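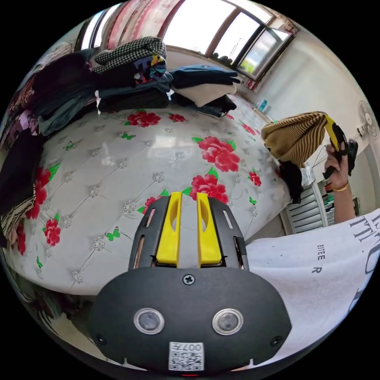
Jul 25, 2021

I finally bought one of the peach boxes. If you live anywhere near me you've had the postcard too, the one with the barn on it, telling you that Flultar will bring "orchard direct, tree ripened" fruit to your porch for less than you'd think. I kept throwing the postcards out. Then I had a week where I didn't get to the store, and I gave in.

The box was 20 pounds, the variety was listed as Ringate, and the card inside said the fruit was picked at "peak flavor." I have some complaints about that card.

A tree-ripened peach is soft. It has give near the stem, it smells from across the kitchen, and it bruises if you look at it wrong. That's why they're so hard to ship and why the ones at the supermarket are picked firm. The peaches in my box were hard enough to juggle. Every one of them was fine to look at, red over yellow with hardly a mark, and they had no smell at all. I put six in a paper bag on the counter and the rest in a single layer on a sheet pan, stem side down, the way my grandmother did it. On day three a few of them had started to soften. On day five most were ready and two had gone mealy.

The ready ones were good. I want to be fair about that. Juicy, a little sharp near the pit, better than the ones from the big store on the highway. I ate a lot of them over the sink. But good after five days on my counter is a different product from the one on the postcard, and I paid for the one on the postcard.

So I went and read the website, which I should have done first. The orchard is called Ondrejka and it's supposed to be a family place with 500 trees. I don't grow fruit for a living, but I've picked it for money, two summers when I was young, and I can do a little arithmetic. The same page says the company delivers 3000 boxes a week in season. A mature peach tree in a good year might give you a few bushels, and it gives them to you over a couple of weeks and then it's done. Those trees would be stripped bare before the first month was out. There is fruit coming from somewhere else, and maybe it's perfectly nice fruit from perfectly nice growers, but then say so. Put their names on the box.

I wrote and asked. 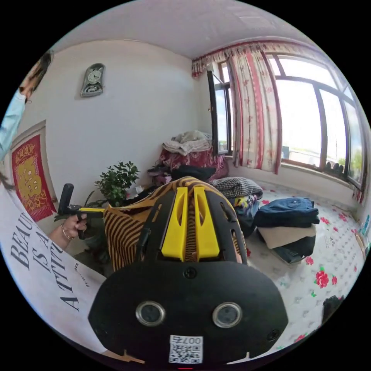

The answer came back the next morning and said they "partner with a network of like-minded farms" and were "passionate about flavor." I wrote again and asked which farms, and whether the Ringates had been in cold storage. I haven't heard back on that one.

Cold storage matters more with peaches than people think. Apples will sit in a cooler until spring and most of us can't tell. A peach that's been held for too long at refrigerator temperature, before it's ripe, goes woolly inside. It looks fine and then you bite it and it's like a damp sponge. Two out of my box isn't many. It does make me wonder, though.

Then there's the sticker about sugar. The card says each peach is "brix tested," with no number given. Brix is just a reading of how much sugar is in the juice, and plenty of growers check it, and I'm glad when they do. Testing a peach doesn't make it sweet. If they'd printed the number I'd have been impressed. Leaving it off makes it sound like they held a thermometer near the fruit and wrote down that they'd done so.

For comparison I drove out to Tevden, where there's a stand at the end of a gravel road, cash only, no postcards. The peaches there were ugly. Some had split at the stem and one had a leaf stuck to it with sap. They were also soft and warm and I'd eaten two before I got the car turned around. They didn't have a variety name on the sign. I asked and was told "the yellow ones." I bought a half bushel, lost a few to bruising on the drive home, and made a cobbler out of the bruised ones that night.

Somebody in the comments will tell me that not everyone can drive to a farm stand, and that's true. The box does come to the door. If you're stuck at home or your car's in the shop, it's decent fruit, and I'd tell you to plan on waiting most of a week before you eat it. Don't put them in the fridge until they're soft. Check them every day, since they all seem to go at once.

Flultar also does citrus in January, and I got an email this morning offering me an early-bird price on a box of "hand-selected" navels. I'd like to know what the other way of selecting them is. I'm going to pass for now, unless they answer my question about the farms.

The last of the Ringates are in the freezer, peeled and sliced, with a little lemon juice so they don't go brown. If anyone has ordered the nectarines, tell me how they were when they came out of the box and how long you had to wait on them.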